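Herkis Community Help
Health & Study > Surgical Skills > Suturing

Curved needle keeps tearing the edges on a running closure. What am I doing wrong?

Posted June 24, 2025 by stitchwitch_stamness
3,242 views

Hi all! I've just started the suturing block at Stamness and I am completely hooked, but my closures look like a dog got at them. I'm fine on the foam pads. As soon as we move to real tissue, the needle drags, the edge puckers up and I end up with a ragged little hole that's much bigger than the thread. We have 2 sessions left before sign-off and I'd love to get a neat line before then.

Here the needle is through the tissue right near the edge of the cut, with the instruments in close on either side of the wound. 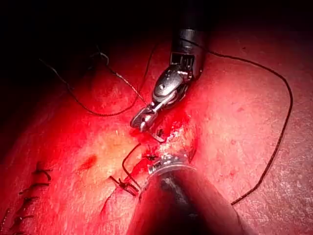
Should the needle go in flat or upright?
Upright, as near to ninety degrees to the surface as you can manage, so the point goes down before it starts to travel across.

That's what the handout says, anyway. I understand it on paper and then my wrist does something else entirely. Any tips welcome, including blunt ones!

karagiannis_k
Oh, I love this question, because I had precisely the same trouble and fixing it felt like magic. You're pushing the needle. Don't push it, turn it! The needle is a piece of a circle and it wants to travel around that circle. If you shove it forward in a straight line, the body of the needle levers against the hole and up comes the edge, puckered and torn.

Grab it a bit past halfway back from the point, start with your hand rolled right over (palm down) and finish palm up. When the tip shows on the far side, let go, regrip and follow the same curve out. Never pull it straight up by the tip, you'll blunt it and rip the exit hole at the same time.

Also check your bite. If you go in too close to the cut there's hardly anything for the thread to hold and it will cheese-wire through as soon as you snug it down. Go a bit wider and keep both sides the same depth. I did 20 bites in a row on a scrap piece without tying a single one, just in and out, and my favourite thing was seeing the holes get smaller as I went.

terodov_tissue_nerd
Use a smaller needle.

lefty_at_the_console
Good advice on the rotation, so I'll stick to the knots, which can wreck a lovely bite in half a second. Park the needle where you can see it before you tie. Mine used to swing around behind the thread and snag everything. Then look at what your pull is doing: lay each throw down flat, with the tails going opposite ways across the wound, and stop as soon as the edges touch. They only need to meet. If the tissue blanches or bunches you've gone too far.

I like a finished stitch with both tails showing clearly on the surface, one off each way, with the next length of thread held up out of the road.

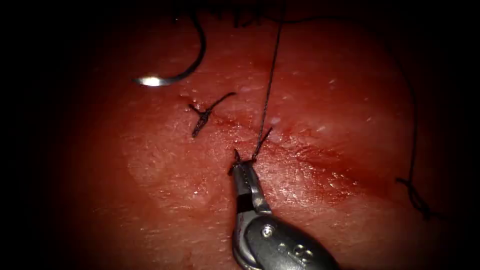

How long should the tails be left?
Follow your suture's instructions and your tutor's preference; slippery single-strand thread generally wants longer tails than braided, as its knots loosen more easily.

One more thing, dab the line between stitches. A bit of blood smeared along the seam hides the edge and you start guessing your entry point. I lost most of a session to that before my tutor noticed.

stitchwitch_stamness
You are all wonderful, thank you! Rolled my wrist properly this arvo and got 12 bites with barely a pucker, and only one ugly one near the end when I got tired. Will try the smaller needle on the next go as well. Does anybody have a trick for keeping the spacing even? I always start out tidy and then drift wider.

karagiannis_k
Yay!! For spacing, make the gap the same as your bite width and look back at the last stitch before every new one. Still works for me.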